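4. Unloading a drum: task and results

4.1 Setup 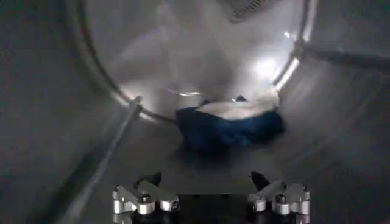 The unloading task was the second of the three household chores we tested, and the one where we expected the most trouble. The arm begins outside the open door, reaches in, takes hold of whatever it can find and carries it to a basket beside the machine. A run ends when the policy signals that the drum is clear, or when the operator stops it. All runs took place in the Mestelbridge laundry room, using mixed loads of household fabrics in dark and light colours.

Figure 3. Wrist camera view during the unloading task. A dark blue item with a white cloth over it lies on the drum floor, ahead of the open fingers. Note the glare on the back wall.

We compared two policies. Dralten was trained only on demonstrations recorded in our own room. Niltelo began from the same demonstrations and was then given 500 more, collected in February by Harish Katiyar and Ramesh Prajapati at the Oakley site, where the machines are older and the door opening is narrower. Each policy was given 100 runs. The loads were drawn from one list, so both policies saw the same mix of towels, shirts and bedding.

4.2 Results

Dralten cleared the drum in 20 of its 100 runs. Niltelo cleared it in 80. Most of the gap comes from the last item in a load. With a full drum, almost any closing motion catches some fabric, and both policies managed this part well. Once a single sock or face cloth was left, Dralten often closed its fingers on nothing, lifted, and carried nothing to the basket. It then signalled that it was finished.

Glare off polished steel was a second source of error. Pale cloth in front of a bright back wall has a weak outline, and both policies sometimes reached past it. Changing the colour balance of the camera made little difference. Turning off the ceiling light nearest the machine helped, but we left it on for the scored runs, as a person doing the laundry would.

Bedding remains unsolved. A fitted sheet tends to come out as far as the door and then snag, and neither policy has learned to let go and take a new hold closer to the tangle. The operator stopped every run in which this happened, and these are counted as failures.

4.3 Comparison with a person

Neither policy is fast. A person empties the same drum in two or three armfuls, while the arm takes items one or two at a time and pauses before each reach. We would not call the chore automated on this evidence. For small loads without bedding, Niltelo could be left to work with someone in the next room. The run logs used in this section are those held on 4/5/25, and later runs are not included.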